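Jomum Hand-Held Teaching Gripper
Sold by Bredau

Posted 2023-04-25

I run the little shop side of Bredau, and I've been using this gripper at home and at work long enough to have opinions, so this page is going to read more like a letter than a spec sheet. Specs are near the bottom if you're in a hurry!

The idea is simple. You hold the Jomum in your hand, you do the chore, and the camera on the tool records what the jaws are doing the whole way through. Later your arm gets trained on those recordings. No leader arm, no VR headset, no joystick (I spent a whole winter on a joystick and my thumbs still remember it). If you can tidy a living room, you can teach with this thing.

What sold me was how fast a session goes. With our old remote setup I'd get maybe a handful of usable demos before lunch and then want to lie down. Now I just walk up to the coffee table and start: pinch a snack bag, carry it over to the box, let go, go back for the next one. It feels a bit like using salad tongs at a party, and after the first ten minutes you stop thinking about your wrist at all.

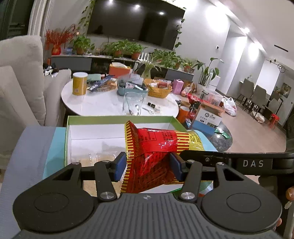
Crinkly packaging is where I'd tell anyone to start, by the way. Everybody wants to begin with wooden blocks, and blocks are fine, but a bag folds and slides and changes shape when you squeeze it, and your policy learns a lot more from that. The blue rubber finger pads are soft enough to get hold of a bag by a wrinkle. They do pick up dust and crumbs, so wipe them with a damp cloth between sessions. I use the cheap kind from the grocery store.

A few habits I've picked up that made my recordings better:

Slow down right before you close the jaws. My early demos were all too quick at the grasp, and the arm copied me faithfully and knocked everything over.

Keep your other hand out of it. You will want to steady the box. Don't.

Mess up on purpose now and then, and then fix it. Drop the bag short, pick it up again, finish the job. Those recovery demos were worth more to me than another pile of perfect ones.

Move the box. Move the table stuff around too. I shot one entire set with everything in the same spot and the arm was completely lost the first time I shifted things.

Shoot in a real room if you can. Daltthorpe (they make the mount plates for us) tested theirs on a bare bench and had to redo a lot of it once they moved to a kitchen. Plants, chairs, lamps, all that background is good for you.

Now the gripes. The grip body is ribbed and comfortable for me, but I have big hands, and folks with smaller ones have told me the squeeze gets tiring. There's a lighter spring in the box, so swap it in right away if that sounds like you. The manual is also pretty thin on calibration. I wrote my own page of notes and I tuck a copy in with every order. And please don't try to lift a full soda bottle with it. The jaws will hold, your forearm won't like it.

What's in the box:
Gripper with camera fitted
4 spare finger pads
Light spring and driver
Charging cable
My calibration notes (one page, coffee stains optional)

The numbers people ask me for:
Demos stored before you need to offload: 1,000
Rated open and close cycles on one set of pads: 2,000
Warranty: 22 months

It works out of the box with the Grīnberga recording software, which handles syncing and trimming. You can export the raw video and jaw positions too if you've got your own training setup, and I'd keep a raw copy either way. I lost a nice set once by trimming too hard.

The matching jaws for your robot arm are sold separately. You want the same fingers on both ends, so order them together and save yourself the second shipping charge. A wider jaw is planned for September, and it'll fit the body you already have.

Shipping is from our own shelf, usually next business day. Returns are fine as long as the pads haven't been cut or glued (it's happened). Questions go to the shop inbox, and I answer those myself, mostly in the evening.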